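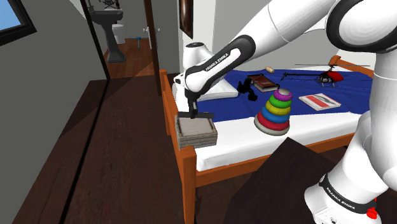 No. 65

I moved the bed again in December. It used to stand under the window, and for two winters I woke up at four in the morning with a cold head. Now it is along the inside wall and I sleep until the alarm goes off at half past six.

The room is small, so moving one thing means moving everything. The desk went out to the hall. The bookcase had to be emptied first, and I found a receipt from Patness in the back of an atlas, for a lamp I no longer own. I put the books back by size this time. It looks neat and I can't find anything.

I have been writing down my bedtime since the fall. My neighbor Trí Dương does the same thing and got me started. He uses a paper notebook. I tried the Jundum app for a while, but it kept sending me messages at night asking if I was winding down, so I went to paper too. The entries are short. Bed at 10:40, read, slept fine. Bed at 11:15, coffee too late, awake at 3.

What I have learned so far is mostly about coffee. A cup after two in the afternoon costs me an hour of sleep, and a cup after four costs me more. Reading in bed makes no difference unless the book is good. The phone now charges in the kitchen.

I also replaced the mattress. The old one had a dip on the left side that I had been sleeping in since I moved here. The store on the corner wanted 2000 for the one I liked and 1000 for the one next to it. I lay on both for ten minutes each with my shoes hanging off the end and bought the cheaper one. It was stiff for the first two weeks. My back hurt, then it stopped hurting.

Trí thinks I should get heavier curtains. He bought his from Tondunix and says they block the streetlight completely. Mine are thin and yellow and came with the apartment. I measured the window last night and wrote the numbers on the back of an envelope, which I have since thrown out with the mail.

The desk is still in the hall. I'm typing this at it with my coat on. I need to find out if it fits behind the bedroom door, and if it doesn't, my sister can have it when she comes by with the van.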